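4.2 Abräumen: was sich für die Leute an der Rückgabe verändert hat

Ich war im April 14 Schichten lang in der Kantine von Verbruggen in Skemitz dabei, meistens direkt an der Geschirrrückgabe, und ich gebe zu, dass ich mit ziemlich festen Erwartungen angekommen bin. Ich dachte, wir reden vor allem über Tempo. Auf 900 Tabletts kommt die Rückgabe an einem vollen Tag, und wer da steht, so meine Vorstellung, will vor allem, dass es schneller geht. Das Tempo kam in den Gesprächen dann kaum vor! Geredet wurde über Handgelenke, über Lärm und immer wieder über die Reihenfolge: erst das Besteck raus, dann die Schalen, dann das Tablett.

Diese Reihenfolge hat niemand je aufgeschrieben. Im Team heißt sie einfach »die Runde«, und neue Kolleginnen lernen sie durch Zuschauen. Als das System Jamano eingeführt werden sollte, musste die Runde plötzlich in Einzelschritte zerlegt werden, und zwar von denen, die sie machen. Dafür haben sie die Griffe mit einem handgeführten Greifer selbst vorgeführt (siehe Abb. 3). Eine der Befragten sagte mir, sie habe nach 30 Vorführungen zum ersten Mal gemerkt, dass sie den Löffel immer vor den Stäbchen nimmt. Warum, konnte sie mir auch nicht sagen.
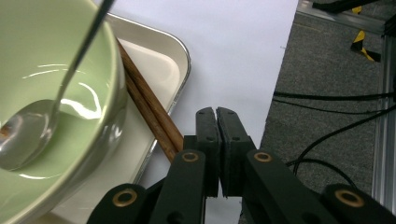

Abb. 3: Handgeführter Greifer vor einem Tablett mit Schale, Löffel und Essstäbchen.

Gerade Stäbchen sind ein dankbares Gesprächsthema, das hätte ich vorher nicht geglaubt. Mit der Hand schiebt man sie beim Anheben der Schale nebenbei zur Seite, beim Vorführen mit zwei Greiffingern muss man sich entscheiden: eines nach dem anderen oder beide zusammen? Darüber wurde in der Pause richtig gestritten (und ich habe mitgestritten, methodisch sicher nicht ideal). In den 44 Gesprächsprotokollen taucht das Thema viel öfter auf als die Frage nach dem Arbeitsplatz, die ich an den Anfang des Leitfadens gestellt hatte.

Ganz weg war diese Sorge trotzdem nie. Sie kam eher am Rand, beim Umziehen oder auf dem Weg zum Parkplatz, und meistens als Frage nach den Stunden: Wer rückt in die Spülküche auf, wer bleibt vorne, und wird das Vorführen als Arbeitszeit gezählt? Bei Verbruggen wurde es gezählt, im Vergleichsbetrieb Lesov zunächst nicht, und den Unterschied hört man in den Protokollen sehr deutlich. Bei Lesov sprechen die Befragten von »deren Gerät«, in Skemitz sagen mehrere »unser Ablauf«. Auf diese Wortwahl komme ich in Abschnitt 4.3 zurück, dort auch mit den längeren Zitaten.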